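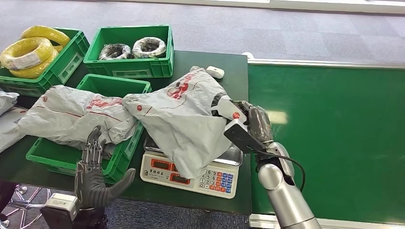 Päckchen packen ohne Chaos: so läuft das bei mir am Packtisch

Seit ich meine Restbestände an Kabeln und Kleinkram verschicke, habe ich so ziemlich jeden Fehler gemacht, den man mit einer Versandtasche machen kann. Falsch gewogen, Etikett auf die Naht geklebt, zwei Sendungen vertauscht (das war teuer, und peinlich dazu!). Weil mich nach dem letzten Beitrag mehrere von euch nach meinen Gewohnheiten gefragt haben, schreibe ich sie mal zusammen, ziemlich ungeordnet.

Kisten, Kisten, Kisten

Ich schwöre auf Kunststoffkisten mit Schlitzen in den Wänden. Man sieht von der Seite, was drin ist, und der Staub sammelt sich nicht so am Boden. Grün sind hübsch, aber nehmt, was ihr kriegt. Wichtig finde ich das Feld für ein Schildchen vorne dran. Ein Streifen Malerkrepp, Filzstift drauf, fertig. Und bitte pro Kiste eine Sorte! Gelbe Kabelringe in die eine, die kleinen schwarz-weißen in die andere, die fertigen Päckchen in eine dritte. Sobald bei mir Ware und fertige Sendungen in derselben Kiste landen, suche ich abends.

Kabel aufwickeln

Immer in dem Bogen wickeln, den das Kabel von selbst machen will. Wer über Hand und Ellbogen wickelt, bekommt Drall rein und flucht beim Auspacken. Große Ringe binde ich an zwei Stellen ab, kleine wickle ich in Klarsichtfolie, dann verhaken sie sich nicht. Das Etikett kommt um den Ring herum, mit den Enden aufeinander geklebt wie ein Fähnchen. So klebt nichts am Kabelmantel, und man kann es noch lesen, wenn mehrere Ringe übereinander liegen.

Weiche Taschen auf der Waage

Mein Lieblingsärger! So eine Plastiktasche ist selten brav. Sie rutscht, sie hängt über die Kante der Waage, und wenn ein Zipfel auf dem Tisch oder an der Nachbarkiste aufliegt, stimmt das Gewicht nicht mehr. Also:

Erst die Luft rausdrücken, dann zukleben.

Die Tasche einmal falten, damit sie ganz auf der Platte liegt.

Loslassen. Wirklich loslassen, auch den kleinen Finger. Erst dann ablesen.

Bei sehr großen, labbrigen Taschen stelle ich eine flache Schale auf die Waage, drücke auf Tara und lege die Tasche hinein. Meine Schale wiegt 70 Gramm, das habe ich innen draufgeschrieben, falls ich das Tarieren mal vergesse (passiert).

Liis Kairys hat mir außerdem geraten, die Waage nach vorne an die Tischkante zu holen und die Kisten mit der Ware nach hinten und links zu schieben. Ich war skeptisch, aber meine Schulter dankt es mir sehr. Vorher habe ich bei jeder Sendung quer über alles gegriffen und natürlich ständig etwas mitgerissen.

Die Platte mit dem Edelstahlteller wische ich mit einem feuchten, gut ausgewrungenen Tuch ab. Kein Scheuermittel! Kleberreste gehen mit einem Tropfen Speiseöl weg, danach kurz mit Spüli nachwischen.

Kleinkram

Auf dem Tisch selbst liegt bei mir möglichst wenig. Klappt nicht immer, irgendein Dings rollt immer herum. Schere und Klebeband haben einen Haken an der Tischseite, die leeren Taschen stehen hochkant in einem alten Zeitschriftensammler.

Und packt nicht mehr als 8 Sendungen am Stück, dann Kaffee. Ab da verwechsle zumindest ich die Adressen.

Nächstes Mal schreibe ich was über Etikettendrucker, meiner streikt gerade wieder.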